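Leftover food on plates: reset rule for the table-clearing task?

Posted in: Manipulation practice > Data collection rules

brovix_ops
June 28, 2020

Two-arm table clearing, tray near the center, plates to be stacked. Current state of our setup between episodes:
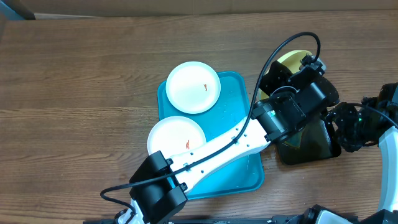 Apinya Chaiyaporn: Before anyone gets to grasping, what does your reset sheet say about residue? If it only says "plates on tray," you will get a different start state from each operator and you won't be able to tell afterward which one you had.

brovix_ops
It says "plates on tray, scraps allowed." That is the full text. The sheet was written for the Deleo table, where the plates were always clean.

fundeo_lab
"Scraps allowed" is not a rule. Pick one:
1. Scraps required, one per plate, type listed.
2. No scraps.
3. Scraps optional, logged per episode in a field someone can filter on.
We run option 3. We went back through 2,832 episodes last November and 457 of them had no entry in the residue field. All 457 were pulled from the training set. Make the field mandatory at save time.

thurlow
I disagree with pulling them. An empty field doesn't make a bad episode. The video is there. Somebody can look at the first second and fill it in.

fundeo_lab
Somebody can. We priced it and it cost more than recording new ones. Your rates may differ.

Apinya Chaiyaporn
Separate issue. One of the plates is hanging over the tray edge onto the wood. Is that within your placement tolerance or a reset error?

brovix_ops
No tolerance is written down. Operators are told to vary placement. I would have accepted it.

Apinya Chaiyaporn
Then write it down. Ours reads: "A plate may overhang the tray if it does not slide when the table is tapped. A plate that slides is reset." Vary placement all you like, but inside a stated limit.

okafor_bench
The tap test is operator-dependent. How hard is a tap? We use an overhang limit, one third of the plate diameter, checked with a paper template. Takes two seconds.

Apinya Chaiyaporn
The template doesn't tell you whether the plate is stable. A rim foot sitting on the tray lip will pass your template and still rock.

okafor_bench
Agreed on the lip. I still want a number on the sheet. Do both.

thurlow
Can we talk about the cable? It stands up in a tall loop over the arm. I'd be more worried about that than about the food.

brovix_ops
The slack is for the wrist. With less, the connector took the load at full roll.

thurlow
Fine, but the rule should cover it. Ours: run each joint through its full range at shift start with the table cleared, watch the loop, add a clip if it touches anything. Repeat after any clip is moved. We dropped 73 episodes once to a loop that had worked its way into camera view partway through a shift.

fundeo_lab
Same check here, also after every 200 episodes. Shift start alone misses clip creep.

okafor_bench
Every 200 is too often for a short task. Tie it to hours.

fundeo_lab
Clips creep with motion cycles, and hours include lunch. Staying with episodes.

brovix_ops
Draft for revision B of the sheet:

4.1 Residue: optional. Record none / one plate / both plates. Save is blocked if blank.
4.2 Overhang: up to one third of plate diameter, and plate must pass tap test.
4.3 Tray surface: wipe at shift start – droplets permitted after that.
4.4 Cable: full-range check at shift start and after any clip change.

Interval for 4.4 left open.

Apinya Chaiyaporn
4.3 contradicts your reason for 4.1. If residue on plates is worth recording, water on the tray is too. It changes how a plate slides. Add it to the same field.

thurlow
Operators will stop filling in the form if it keeps growing. Two fields at most.

brovix_ops
Two fields, then: plate residue, tray wet or dry. I'll post revision B once the save block is tested.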